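We use cookies to remember your log in and count visits. Accept / Manage settings

Clestby Allotments & Growers forum > Chat > Waiting list, again

kalis_plot
Anyone had the letter from Clullton council? Rents going up 20 percent AND plots being halved when they come vacant. Mine says from January. Not happy.

marrowman
Had it. Halving is fair enough tbh. There's 100 names on that list and half of us can't keep a full plot weeded, me included.

kalis_plot
Speak for yourself. You can't rotate potatoes on a half plot. Tried it at my old site, blight every year.

Garba
Blight's the weather, not the plot size. Grow earlies, out by July. Sorted.

jolanta_p
Agree with Garba on earlies. But the rent is a different matter, no water on the top rows for 12 weeks last summer and now they want more?? I've put a post up on my plot page, copying it in so you dont have to click.
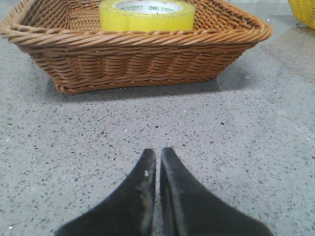 Clestby, March 20, 2021

Wicker basket is back in use, the shoebox gave up. Broad beans sown, two rows. Onion sets next if the ground dries out.

Now the letter. I wrote back and asked three things. When is the top tap being mended. Who decided on 20 percent. Will existing tenants keep their whole plots. No answer yet. Please write in as well, it takes five minutes.
Jolanta Pawłowska

marrowman
Good letter. Still think halving is right though. Someone waiting years would be glad of half.

kalis_plot
Then give them half of yours

marrowman
Might do. The bottom end is all couch grass, theyre welcome to it.

Garba
Lovely basket Jolanta. Will write in tonight about the tap. Not fussed on the rent, it's still cheaper than the gym.

jolanta_p
Thanks! Put your plot number on it or they send it back.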